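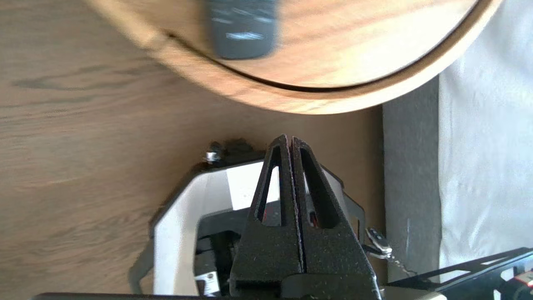
Istberg wrote after delivery that the acoustic panels matched the drawings and the invoice matched the quote.

1 min read

Telmont makes sound-absorbing wall panels for offices and classrooms. The range covers 32 sizes in 171 finishes – custom cuts are quoted separately.
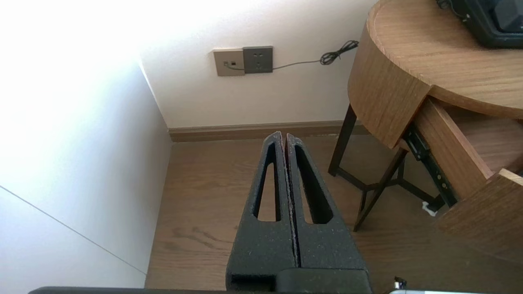 Panels ship flat with fixings and a test sheet. The Flusard line is made to order. For samples, give the finish code and room dimensions.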